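Finding the Real Cause of a Dropped or Bruised Item in Two-Gripper Sorting

By Yogesh Tiwari
2023-03-30
4 min read
Print | E-mail this page

Most fault reports I read on hand-held grippers say "slipped." I don't trust the word. It gets written down for bad pads, bad timing, a loose pivot and plain impatience, and then somebody orders new pads and the drops carry on. When we went back through 325 reports at Plevulov, the pads had been replaced over and over, and I could find 2 where the old ones were worn out.

Before you order anything, do this.

1. Stop and leave the item where it landed. Don't tidy the tray. If someone's fingers are anywhere near the linkages, nobody squeezes anything.

2. Close the gripper on nothing and look at the two tips. They should meet flat. If one arrives early, you have a linkage problem, and fresh padding will hide it for a week or so.

3. Hold the base still and wiggle each finger sideways. Play at a pivot pin feels like a click. Check every pin, including the ones that looked fine last time.

4. Wipe the pads with a dry cloth. Soil from root vegetables builds up into a film you can't always see. Kazimír Skála swears by a damp cloth. I have watched him wait for the pads to dry and I have watched him not wait.

5. Now repeat the pick with the same item, slowly, 50 times. Yes, all of them. A fault that shows up once in ten tries will sail through a five-try check.

6. Only then bring in the second gripper. Work over the tray so a drop is short. Keep the two tools apart until one has lifted clear, and agree out loud who moves first.
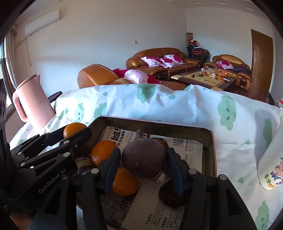 Round root vegetable between the blue pads, with an orange in the second gripper. More produce sits in the tray below.

Step 6 is where our bruised oranges came from. Two arms crossed low over the tray, one linkage knocked the other, and the report said "slipped," naturally. The Prirkum checklist still has no line for contact between tools. I asked for one in July.

If the fault comes back after all this, tag the gripper and take it out of use. Write down which finger, which item and which try. "Seems OK now" is not a repair.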